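Nalon Workshop Members Release Plans for Handheld Gripper Pair

Household tasks are first use for open build; parts list and assembly notes now available

Feb 15, 2021

Members of the Nalon shared workshop have released the plans for Prellum, a pair of handheld grippers used to record household tasks for robot training. The release includes printable housing files, a parts list, wiring drawings and assembly notes. All files are free to download, change and share.

Prellum was started by Themba Shabalala, a machine technician who joined the workshop to get access to its printers. He built the first pair in his apartment and finished the second at the workshop, where other members took over the wiring and the handle design.

"I wanted to record how I fold a shirt and then see if an arm could do the same thing," Shabalala said. "I didn't have an arm yet. I had a printer and a drawer full of servo parts. So I made the hand end first."

Each gripper is held from below by a handle, one in each hand. The black fingers are stacked from flat plates, so a worn or broken plate can be changed without printing the whole finger again. The housing is white, with a vent grille on the sloped top and small green lights that can be seen while working.

The parts for one pair cost $438 at the prices the group paid in January. That figure covers electronics, fasteners and filament. It does not cover tools or shipping. Builders who already own a supply of screws and wire will spend less.

Printing takes the most time. A full pair has 132 printed pieces, most of them finger plates, and the group recommends printing the plates in one batch with the same roll of filament. Plates from different rolls came out at slightly different thicknesses on the workshop's machines, and the stacks did not line up. Assembly takes 9 hours for someone who can solder and has read the notes first.

The notes list several changes made after the first pair. The handle was moved back to put less strain on the wrist. The bumper on the lower front was given rounded corners after the old one caught on knitted fabric. The cable now leaves the housing through the handle, and the two screws behind the vent grille can be reached with a long driver while the cap is still on. Anyone who printed parts from the early files posted on the workshop board should print the cap and bumper again. The old handle will still fit.

The Prellum recordings made so far cover bed making, folding towels, sorting socks and loading a dish rack. Bed making has been the hardest. Thin covers slide out between the finger plates when pulled at an angle, and a wide cover has to be gripped at both sides at once, which is tiring after a long session. A softer pad for the fingertips is being tested. It holds fabric better but peels off at the corners, and it has been left out of the release.

Recordings are saved to a laptop and checked with a small program called Fujimoto, written by two members of the workshop. It lines up the left and right tracks and marks any section where one side dropped out. The program is included with the plans. It runs on Linux; a Windows version has been started but is not ready.

Ninent, a hardware supply shop near the workshop, will stock a bag of the screws, inserts and springs used in the build. The shop did not take part in the design and is not selling finished grippers. The workshop has no plans to sell them either.

"If you build one and a part doesn't fit, send me the measurement and the name of your printer," Shabalala said. "A photo helps, but I need the measurement."

The group plans to update the plans when the fingertip pad is ready. Work is also under way on a bench arm that will take the same fingers, using a bolt pattern already drawn into the housing files.

Builders can use the printers and soldering stations at Nalon during open evenings. Filament is sold by weight at the front desk. Those coming in to print a full pair are asked to reserve a machine ahead of time, as the plate batch runs overnight.

Contact: Themba Shabalala, Prellum build group, Nalon shared workshop

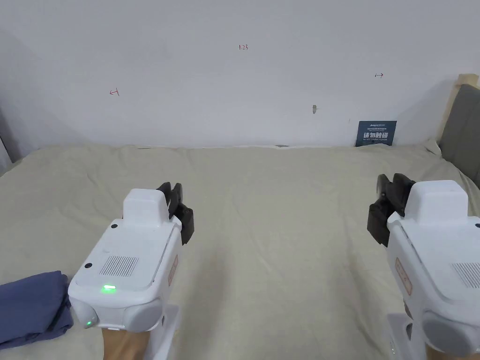
Files, notes and the list of known problems are kept together in the Prellum folder on the workshop's download page. Questions about fit and wiring should go to the build group, and questions about the screw bags should go to Ninent.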